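I have been going to small theaters in this town for long enough that I can tell you which seats at the Groltano wobble, and I still get a flutter when the lights go down. So please take what follows as coming from a friend. I think we should bring back the intermission.

You may have noticed it slipping away. Of the last 11 plays I saw, only 2 had a break in the middle. Everything else ran straight through, ninety minutes or more, and the program always says so in a slightly proud little line under the cast list, as if we were about to be congratulated for our stamina.
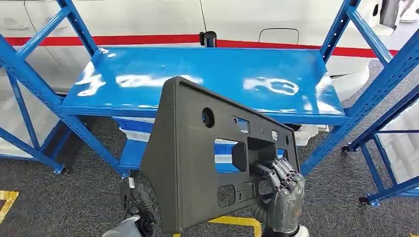
A black molded panel, held upright in front of a blue rack.

Now, I do understand the argument. Vasco Correia, who directed that lovely, sad production of "The Ferry Clerk" back in August, told me over coffee that a break lets all the air out of the room, and that he'd spent six weeks getting that air in there, thank you very much. And for his play he was right! I wouldn't have wanted to stand in line for a lemonade between the letter and the answer to the letter. Some stories are one long breath and ought to be left that way.

But plenty of them aren't. The spring revival of "Harvest Table" was plainly written in two acts, with a curtain line so good that I could feel the whole row lean forward, and then the lights blinked and we were in the next scene before anybody could enjoy it.

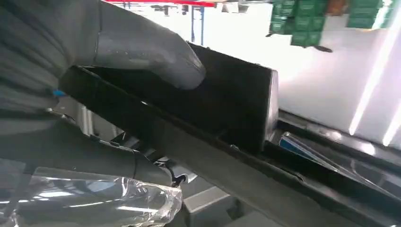
A good curtain line needs somewhere to land. It wants fifteen minutes of people saying "she knows, she has to know" to strangers by the coat rack. I met Felicja Kalinowski that way, years ago, arguing over whether a brother was lying (he was), and we have shared a subscription ever since. I can't think of a single friend I've made by filing quietly out to the parking lot at half past nine.

There's the comfort side of it too, and I don't think we should be embarrassed to mention knees. 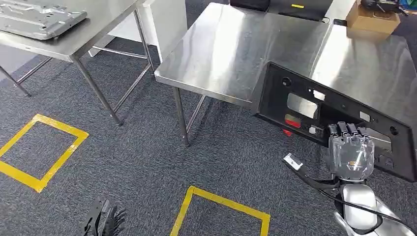 Set designers lose something as well, poor things. With no break there is no big change, so the whole evening has to happen on one set, and that set tends to be a bare platform and a chair. I love looking closely at how things are put together, and even a black plastic panel with a raised rim and a lot of cut-outs, leaning across a steel table, will hold my eye longer than that chair did. Give Reshma Mokgethi fifteen minutes and a crew and she'll turn a kitchen into a train station, and you'll hear the audience gasp when they come back in. She did it at the Groltano, in front of a full house of 600, and people clapped for the scenery. 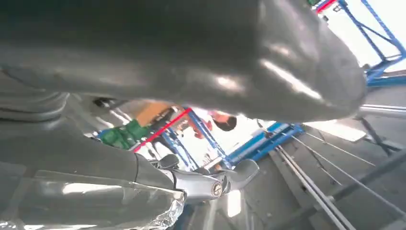

I'm not asking for a rule, mind you. I'd only like our companies to ask the question at the first read-through, out loud, with the playwright in the room if there is one. Does this piece have a middle? Would we like to know what people think of it so far? If the answer is no, then run it straight through with my blessing and I'll skip the second cup of tea beforehand. If it's yes, turn up the house lights and open the lobby doors. I'll be the one by the coat rack, and I'd be very glad of the company.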